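3. Materials and methods

3.1 The packing room and its equipment

The observations were made in the packing room at Lovham, a small producer of chilled ready meals and bakery goods. The room has one packing line, a wash area behind a half-height wall, and a cold store with two doors. Meals are portioned into shallow metal trays, the trays are moved along roller conveyor to the lidding table, and they go from there to the cold store on wheeled racks. After the meals have been turned out for sale at the company's own counters, the trays come back to the wash area and are used again the next day.

We chose Lovham for two reasons. The line is short enough for one observer to follow a tray from one end to the other, and the company had already decided to replace part of its stock of trays, so old and new patterns were in use side by side. The old pattern is a plain pan with square corners, supplied years ago by a firm that no longer trades. The new pattern, sold by Flerex, has rounded corners and a raised rim. A third pattern, from Zuccaro, was brought in on trial in May and was used only for bakery goods. It is left out of the main comparison and is mentioned where it bears on the cleaning results.

Liners were used with part of the stock. A liner is a slightly smaller tray that sits inside the outer one and carries the food. Staff at Lovham call the outer tray the "carrier" and we have kept the word in our notes, though in this paper we use outer tray and inner tray throughout. Ridges in the floor of the inner tray hold the food a little way off the metal, so that fat and cooking liquid can collect underneath. The plain pans have no ridges and were always used without a liner.

3.2 Selection of trays

A set of 90 trays was put aside for the study. They were taken from the racks as they came out of the wash area over a single shift, without sorting, and any tray that would not sit flat on a table was returned to the stock and replaced by the next one. Each was marked on the underside with an engraved number. Paint marks had been tried in a pilot but did not last through the washer.

The rim of each tray was checked by hand for dents. A dent was recorded if a fingertip could find it, whether or not it could be seen. This is a rough test, and two observers did not always agree on the same tray, but it is the test that the packing staff themselves use when they decide whether a tray should be kept. Where the observers disagreed, the tray was passed to the shift leader and her decision was entered.

3.3 Handling on the conveyor

Trays were followed over 15 shifts. The observer stood at the end of the line nearest the lidding table, with a clear view of the rollers and of the rail that runs along the front. Four kinds of event were recorded: a tray stopping without being held, a tray turning so that its long side was no longer in line with the conveyor, an inner tray moving within the outer one, and any spill over the rim.

A stop was counted only when the tray had to be started again by hand. Short hesitations as a tray passed from one section of rollers to the next were common with every pattern and were ignored. Turning was judged by eye against the front rail. We had planned to measure the angle, but the line moves too quickly for this to be done without getting in the way of the work, and the shift leader asked us not to hold trays back.

Sunday shifts were left out. Only bakery goods are packed on a Sunday, and the line is run by a smaller team who load it from the opposite end.

4. Results

4.1 Stops and turning

The square-cornered pans stopped more often than the Flerex trays, and nearly all of their stops were at the same place, where one conveyor section meets the next and the front rail is joined. The corner of the pan catches on the joint. Once it has caught, the trays behind push against it and the pan begins to turn. On the busiest shift this led to a line of 8 trays waiting while the first was freed, and one of them had to be lifted off and repacked.

The rounded trays touched the joint as well, but the curve of the corner let them slide past it. They did stop when two were loaded too close together, with the rim of one riding up on the rim of the other. Staff dealt with this by leaving a hand's width between trays, a habit that the more experienced packers had already picked up and that spread to the rest of the team during the study without anyone being told to do it.

Turning was rare with the rounded trays and had no clear link with load. A half-filled tray was no more likely to turn than a full one. What did matter was where on the tray the first push was given. Packers who pushed from the middle of the short side sent the tray off straight, and those who pushed from a corner usually had to correct it further down the line.

4.2 Movement of the inner tray

Movement of the inner tray was the most frequent event of all, and it was seen on every shift. The inner tray is made smaller so that it can be lifted out easily, and the gap that this leaves allows it to slide when the outer tray starts or stops. It nearly always came to rest against one end, with the whole of the gap at the other. Figure 1 shows an inner tray in place on the rollers, with the outer tray reaching further to the left and the front lip lying just behind the steel rail.

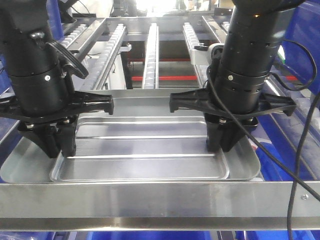

Figure 1. Shallow aluminium tray with ridged inner panel on the roller conveyor. The ridges run across the width of the floor.

The sliding did no harm to the food in most cases. Trouble began at the lidding table, where the lid is pressed on from above and is sized to the outer rim. If the inner tray had slid hard against one end and had also lifted slightly, the lid sat high on that side and would not close. The packer then had to take the lid off, settle the inner tray by hand and try again. This added little time to any one tray, but staff mentioned it more than any other fault when they were asked what slowed them down.

Loading order made some difference. When the heavier portions were placed at the two ends and the lighter ones in the middle, the inner tray sat lower and lifted less often. Two of the packers already worked in this way. The others filled from left to right, whatever the portion.

4.3 Spills

Spills over the rim were few. The raised rim of the newer tray kept liquid in during ordinary stops, and the only spills from it came when a tray was lifted at one end by someone reaching across the line. The plain pans spilled at the joint described in 4.1, generally when the pan caught and was struck from behind. Liquid that went over the rim ran down on to the rollers, and the line then had to be stopped and wiped before packing could go on.

4.4 Cleaning

Ridged inner trays took longer to clean than plain pans. Food dried along the foot of each ridge, and the washer did not always shift it in one pass. The wash area uses a Gerkura machine with fixed spray arms, and trays racked with the ridges upright came out cleaner than those racked with the ridges lying level, as water could run down the channels and away. Racking in this direction takes up no more room, and the wash team adopted it before the end of the study.

The Zuccaro trays, used for bakery goods, have a flat floor and gave no trouble in the washer. They cannot be compared directly, given that dry crumbs come away far more easily than fat or sauce.

Rims were the other weak point. Water lay under the rolled edge of the outer trays after washing, and if they were stacked straight away it dripped on to the tray below. Standing the trays on their long edge for over 15 minutes before stacking was enough to stop this. On crowded days the drying space was needed sooner and the trays were stacked damp.

5. Discussion

The advantage of the rounded tray on the line is plain enough, but a good part of it depends on a single faulty joint in the rail. Had the joint been smooth, the square-cornered pans might have run nearly as well. The rail was due to be refitted after our visits, and we have no record of how the older pans behaved once that was done. A kitchen with a newer conveyor should not expect the same gain from changing its trays alone.

The inner tray is a different matter, as its movement comes from the gap and would be found on any line. A closer fit would hold it still but would make it harder to lift out, particularly with gloves on. Small raised stops at the corners of the outer tray might be a better answer, provided they could be cleaned. The wash team were doubtful about this and pointed out that anything added to a corner becomes one more place for food to dry.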